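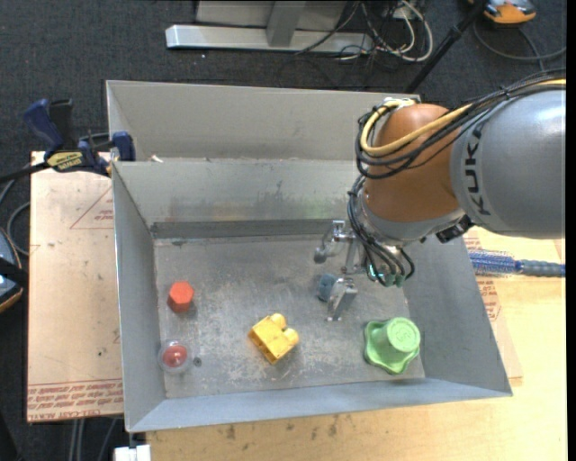 Meetings > Shared Workroom > Minutes

Stadeck Block and Puzzle Circle
Minutes of the fall meeting, October 3, 2020
Last updated: Monday, 9:12 am

In the chair: Valentin Reisinger
Minutes: Fredy Echeverri
Also present: 6 members, plus Mr. Abou Jaoude for items 3 and 4
Apologies: the Tirano table, who sent their notes by email (thank you, they were very thorough!)

1. Minutes of the June meeting

Accepted with one fix. The long shelf goes to the left of the sink, and the June minutes had it on the right. Valentin has already moved the label.

2. The gray metal bins

The big item of the day, and a happy one. Everybody who has used the sheet-metal bins on the pale wooden table likes them. Pieces are easy to see against the gray, you can drop a solid block in without wincing, and the two bins set one behind the other make a very handy sorting station. Fredy said he would gladly never go back to the cardboard trays, and there was some applause.

The scratches on the floor of the front bin came up. Two members would like it sanded and painted. Valentin is against paint, as it will chip and we will be picking flakes out of the pieces by Christmas. After a good long talk (longer than planned, sorry to those who had a bus to catch) the feeling was that the scuffs do no harm and the bin looks well loved. Agreed: no paint. Fredy will go over the edges with a fingertip and a file and report back.

Scraps: small bits keep ending up in the seam between the two bins. A strip of felt was suggested, and so was pushing the bins tight together before starting. We will try the pushing first. Please also run a brush along the seam when you finish, the short brush on the hook is perfect for it.

Agreed: both bins stay on the wooden table and are not to be borrowed for the paint corner, however tempting.

3. Loose pieces and where they live

The catalog now stands at 1246 pieces, a fantastic effort by the Tuesday crowd. Fredy read out the sections still open. The hexagons are the nicest part of the whole collection to handle and also the hardest to put away, because they have been going back into whichever box was closest. The red-orange one in the front bin belongs with the hexagons and should go home to box H. The blue-gray blocks, small ones included, go in box B.

Mr. Abou Jaoude asked whether color or shape comes first. Shape comes first, then color. He asked for this to be written on the lid of every box and offered his own very fine handwriting, which was accepted on the spot.

Clear round containers: keep using them for small rounded items! They are see-through, they don't get mixed in with the blocks, and children can find what they want without tipping everything out. One request from the Tirano table is that each container hold one kind of thing only. Agreed. A container with something red in it is no longer to be assumed to be "the red one," as we now own several.

4. Vutik puzzle afternoon

Mr. Abou Jaoude gave us a lovely report on the plans for the Vutik afternoon. There will be a free-building corner and a blindfold sorting game, where you reach into a bin and name the shape before pulling it out. We tried a round of it at the meeting and it was a riot. Valentin mistook a hexagon for a cylinder and would like it recorded that his hands were cold.

For the game we want pieces that feel clearly different: hexagons, plain blocks, a round container. No pointed pieces. Fredy will pick a set and put it in a cloth bag with a list inside.

A question about noise was raised, as blocks on metal do ring out in a small room. A towel under the bin helps a good deal. Mr. Abou Jaoude will bring 2 towels.

5. The table itself

The wooden top is holding up beautifully. Please go on lifting the bins when you move them, as dragging will mark the wood. There was a suggestion to oil the tabletop. No decision, but Valentin will test a patch on the underside and show us next time.

6. Other business

- The lamp by the door needs a new bulb. Fredy has one at home.
- Somebody left a green scarf and a very good tin of shortbread. The scarf is on the coat rack. The shortbread was dealt with under item 4.
- The Tirano table would love more half-length blocks. Anyone with spares, please bring them along in a marked bag.

Actions

Fredy: file check on the bin edges, game set for the Vutik afternoon, lamp bulb
Valentin: oil test, box H and box B tidy-up
Mr. Abou Jaoude: lid labels, towels
All: brush the seam

Meeting closed at ten to five. Next date to be sent around by email once the room is confirmed.

2 shares | 0 comments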